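4. From raw recordings to usable segments

4.1 What the segmenter has to do

Before any of the policies in Section 5 can be trained, each recording has to be cut into stretches that mean something: reaching for an object, closing on it, carrying it, letting it go, and the rather large amount of time in which a hand is simply waiting for the other one to finish. We had hoped to get by with the simplest possible rule, which was to look at the opening of the fingers and cut wherever it changed direction. That rule served us well enough on the bench recordings in our earlier work, where one hand picked up one block and put it down again, and we were fond of it. It did not survive contact with homes. People open and close a gripper while thinking, they squeeze an object a second time to be sure of it, and with a hand free they will often work the fingers for no purpose we could make out.

Gulden, the segmenter described in this section, therefore looks at three streams together: the finger opening, the motion of the tool in space, and the view from the tool's own camera. It runs offline, after the recordings from a visit have been copied over, and writes its cuts to a small text file beside each recording so that a person can open the file in any editor and put things right by hand. We mention this last point with some affection. Earlier versions kept the cuts in a binary index, and a good deal of time was spent writing tools to look inside it that we would much sooner have spent on the cuts themselves.

The material is the Trnka set, 822 two-handed recordings of tidying, packing and sorting in ordinary rooms. Figure 4 gives a fair idea of the sort of view Gulden is asked to make sense of. The fingers of one gripper are closed on a blue carton, a second gripper reaches in from the left, and past them both is an open cardboard box on a patterned bedspread, with pens and a phone charger in it.

4.2 Bringing the two hands onto one clock

Each hand-held tool keeps its own time, and the two clocks drift apart at a rate that seems to depend on the individual unit more than on anything we could control. Finger opening and motion are resampled to 100 Hz before anything else is done. We then estimate the offset between the hands in a sliding window, using the moments when both tools move together, as they do when the wearer turns or leans, and fit a straight line through the estimates. A straight line is a crude model of drift, and we did try a smoother one, but the smoother one was all too willing to follow noise in recordings where the hands seldom move together. We went back to the line and have stayed with it.

Where the fit is poor the recording is set aside and the offset is marked by hand, usually from an instant when the tools touch or when one of them crosses the other's view. This is slow work, though pleasant enough in its way, and it had the happy side effect of showing us that several of the worst fits came from a single unit whose clock was stepping backwards at start-up. The loader now checks for this and refuses the file with a plain message.
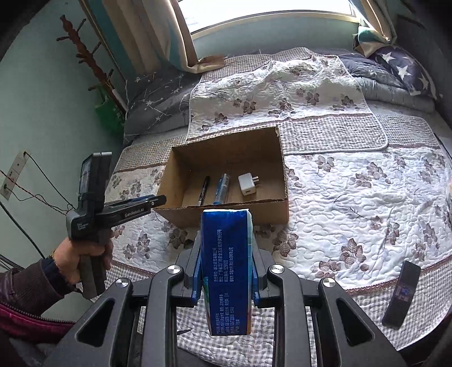

4.3 Deciding when something is held

A closed gripper is a poor guide to whether there is anything in it. Thin objects such as a folded receipt leave the fingers at very nearly the opening they have when empty, and soft ones let the fingers travel further than one would expect from their size. Gulden asks instead whether the patch of the view between the fingertips is moving with the tool. If the tool moves and the patch stays put relative to the fingers, the object is taken to be held. If the patch slides past, it belongs to the room.

The test is easy to state and needed some patience to make dependable. Objects with print or strong edges give the tracker plenty to hold on to, and for these it works very well indeed. Plain objects give it little. A white mug against a white wall will sometimes be declared part of the room for the whole of its journey to the cupboard. Patterned bedding causes the opposite trouble: a repeating pattern looks much the same after the tool has moved by one repeat, so the tracker may settle on the wrong match and report that the bedspread is being carried. We deal with this by refusing any match whose runner-up is nearly as good, and by leaving the state unknown in such cases. An unknown state is carried forward until there is better evidence, and then filled in backwards.

States that last for less than 200 ms are merged into whichever neighbour has the stronger evidence. We arrived at this value by watching what people do when they adjust a grip, and we found the results not very sensitive to it. Making it much shorter brings back the little cuts caused by squeezing twice. Making it much longer begins to swallow real handovers, which can be brisk, above all from people who have packed a great many boxes in their lives.

4.4 Handovers and the waiting hand

Once each hand has its own string of states, the two strings are laid side by side and joined. Most joined segments are simple to name, one hand doing something and the other waiting. The interesting ones are those in which both hands claim the same object. We treat an overlap as a handover when the object is first held by one hand alone and afterwards by the other alone, and as a shared carry otherwise. A handover is kept whole and never cut in the middle, even if it contains a pause, as the planner needs to see both sides of it.

The waiting hand deserves a word of its own. In our first training runs we dropped its data altogether, on the grounds that it was doing nothing, and the resulting policy would park the idle arm wherever it happened to be, quite often in front of the other arm's camera. People do not wait like that. They draw the free hand back, or hold it near the rim of the box ready for the next item, and this habit is worth learning. Gulden now labels waiting as a state like any other and passes it through to Merau, our planner, which uses it as a soft preference when choosing where an idle arm should rest.

4.5 Checking by hand

We would be sorry to give the impression that all of this runs itself. Every recording is looked through by one person in Seltska, our review viewer, which plays both views together with the states drawn beneath them as coloured bars. The reviewer may move a cut, rename a segment or mark a stretch as unusable, and is asked to leave a short note whenever the segmenter was wrong in a way that felt new. The notes have been more use to us than any score. It was through them that we learned of the bedding problem, and of another with reflections in oven doors, for which we have as yet no remedy and which we simply mask.

A smaller group of recordings was reviewed a second time by someone who had not seen the first review. The two reviewers agreed closely on where objects were let go and less closely on where reaching began, a boundary that is hard to place even when one is trying one's best. For this reason the training code in Section 5 jitters the start of every reach and leaves the releases alone. Segments in which the reviewers disagreed about the name of the state, as opposed to its edges, were left out of the training set and kept for the error study in the appendix.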